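I'm back, my boots are drying on the radiator and I've got washing hanging off every door handle in the flat, so before it all goes blurry I want to write down the pilgrimage. Eight days on foot from Civmont to the abbey at Utberg! A few of you asked whether I'd really do it after all my talk last winter, and yes, I did, with one blister and a lost hat.

For anyone new to the blog, I'm not a monk in waiting. I go to church most weeks, I sing alto badly, and I came back to it all in my thirties after a long gap. What drew me to this walk was the singing. The community at Utberg still keeps the night office, and I'd wanted to hear it ever since I picked up a scratchy recording of it in a charity shop.

The abbey dates from 1217 and people have been walking to it for most of the time since, though the route wandered about over the centuries, depending on which bridge had fallen down. The modern way was marked again when I was a child. You follow a little blue shell painted on gateposts and walls, except in the woods before Pilari, where somebody has clearly run out of paint and you follow your nose.

You start at the parish church in Civmont with a blessing at seven in the morning. I'd pictured a crowd. We were seven, counting the priest, and one of those had only come in to do the flowers and got blessed with the rest of us. He read the old prayer for people setting out (in two languages, the second one very fast) and then he shook our hands and told us the bakery opened at half past. I can't tell you how much I loved that. I'd been up since four worrying about whether I'd feel holy enough, and then I was standing in a queue for a cheese roll with a stamp drying in my pilgrim book.

The first two days are farmland, flat and quite plain, and I spent them thinking about my feet. I'd planned to pray the psalms as I went, five a day, and had copied them out on cards to keep in my coat pocket. By the end of the first afternoon I'd given up on five and was doing one, over and over, because it fitted the pace of my walking. I mentioned this to one of the others at supper, feeling I'd cheated a bit, and she laughed and said she'd been on the same half a verse since the level crossing.

We weren't a group, by the way. You fall in with people and drop away from them again, and in the evening you find half of them at the same hostel with their socks off. I walked a whole morning with a retired bus driver who isn't religious in the slightest and has done the route four times. He knew every chapel on the way and which farmer kept the key. He'd sit outside on the step while I went in, and afterwards he'd ask me what it was like, properly interested, and I got better at answering as the days went on.

The chapels! I could write a separate post on those and maybe I will. Most are tiny, one room with a bench or two and a jam jar of something from the hedge. The best was the one above the river, with a book for prayer requests on a string. I read a few pages and then stopped, it felt like reading someone's post. People had asked for exam results and new hips. One child had asked for a dog on every page for what must have been an entire summer.
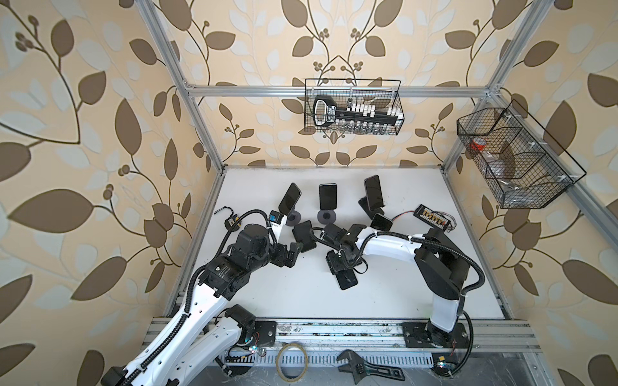 Pilari comes on the fourth night, and it's the place I'd go back to tomorrow. The hostel is run by the parish and you pay what you can into a tin. Supper is soup, always soup, and before anyone picks up a spoon the whole table sings a grace as a round. Nobody hands you the words. You sit there with your mouth open for the first time through, you get the hang of it by the second, and by the third you're belting it out next to a total stranger who's got the tune even more wrong than you have. I've had it in my head for a week. I sang it at the kettle this morning.

There's a spring at Pilari too, behind the church, where you're supposed to wash your hands and face before the hill. The water is so cold it makes your teeth ache. I did it at first light with my towel round my neck, and two old women from the village were there filling bottles and chatting away about somebody's knee operation. One of them patted my arm and said the hill was worse in the old days, before they put the path in.

It's bad enough now! The fifth day is the long one and I won't pretend I sang much. It rained from mid-morning until we were nearly over the top. My psalm cards turned to mush in my pocket, so I had only what I'd learnt by heart, and there was less of that than I'd hoped. If you're thinking of going, learn a few things by heart first. Hymns count. I got over the worst of the climb on a harvest hymn from primary school, every verse, in October, with water running down my sleeves.

On the far side you come down to the Kettani guesthouse, where they've been putting pilgrims up for three generations, and where there is a drying room. A drying room! I nearly wept. The family there are Muslim, and the grandfather told me that his father had started leaving the porch lamp lit for walkers the first winter they had the house, and they've simply carried on with it. He prays early and so do some of the walkers, so there's a nice quiet sort of traffic on the stairs before dawn, everyone in slippers trying not to wake everyone else. We talked for a long time about fasting. He finds it funny how nervous Christians get about giving up biscuits.

Then two gentler days through the beech woods, which I mostly walked alone and hardly took a note of. I have a line in my notebook that says "bells??" and another that says "ask about the eggs". No idea.

And Utberg. You see the tower long before you get there, and then the road dips and you lose it, and then you come round by a garage and a tyre shop and there's the gate. I had thought I might cry and I didn't, I was too hungry. A brother with flour on his sleeve stamped my book and showed me where to leave my boots.

The night office is at two. They knock on your door if you've asked them to, one knock, and you go down a stone stairway in the dark holding on to a rope. I'd heard that recording 200 times if I'd heard it once, and I knew what was coming, and I still wasn't ready for how quiet it starts. It's barely above talking. The voices are old, some of them, and one was a good deal behind the rest and they waited for him at the end of each line. You could hear the wait. It isn't on the recording, or I'd never noticed it, and I've been thinking about it more than anything else from the whole trip.

I stayed for two nights and went down for it both times. The second night I fell asleep near the end and woke with my forehead on the bench in front, and the man beside me was asleep too.

A few practical things, as I know I'll be asked. You need to write to the abbey ahead for a bed, and they answer by post, so leave plenty of time. The hostels don't take bookings. Bring earplugs, and slippers for the guesthouse, and coins for the tins. There's no shop at all between Pilari and the guesthouse, so buy your lunch the night before. I took far too many socks and only one pencil - swap those round.

I'll put the words of the Pilari round up as soon as I've worked out how to write down the tune. If you've walked it and you know the second verse, please leave it in the comments, I was too busy with my soup.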